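Toy Sorting Starts Again in June

The Landel toy library begins its yearly sort in June, and the back room at Baran Street will be closed to borrowers while it goes on. Returns can still be left at the front desk until 9 in the evening.

We have 2482 small pieces on the books this year, most of them from building sets, play food and board games. Many came back in the wrong boxes over the winter. Marjan Sharifi is running the sort and has asked that we stay with shallow bins on the tabletop. The deep tubs we used last year made it hard to find anything under the first layer, and small parts ended up at the bottom with the crayons.

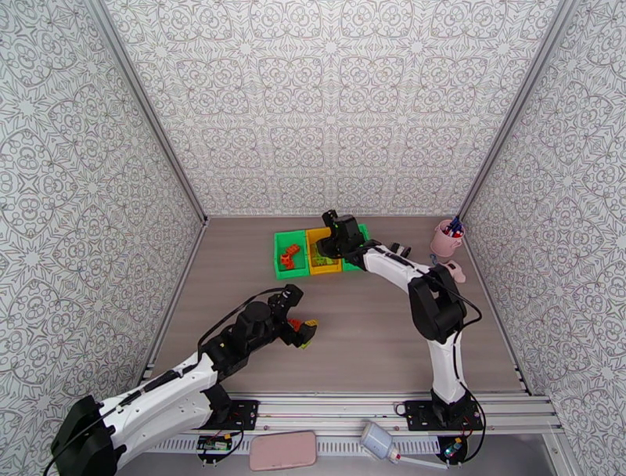
Green and yellow bins at the back of the sorting table, with the pen cup in the corner.

Pieces go into bins by color first. After that, each bin is checked against the set lists and bagged. Please write the set number on the bag with a marker before you put anything in it, and return the marker to the cup. Bags without a number go back to the table.

If you find a piece you can't place, leave it out on the tabletop and Marjan will look at it at the end of the shift. Broken pieces go in the paper sack by the door. We can order replacements for the Flisinell sets, up to 50 pieces per order. The older Berach sets are no longer sold, so please keep any part of those, even if it is chipped.

There are 87 families borrowing at the moment. If you have a set at home with extra pieces in the box, bring them in loose in an envelope with your name on it. There is no late fee for stray pieces.

Shifts are two hours long and the sign-up sheet is at the front desk. Older children may come along with an adult.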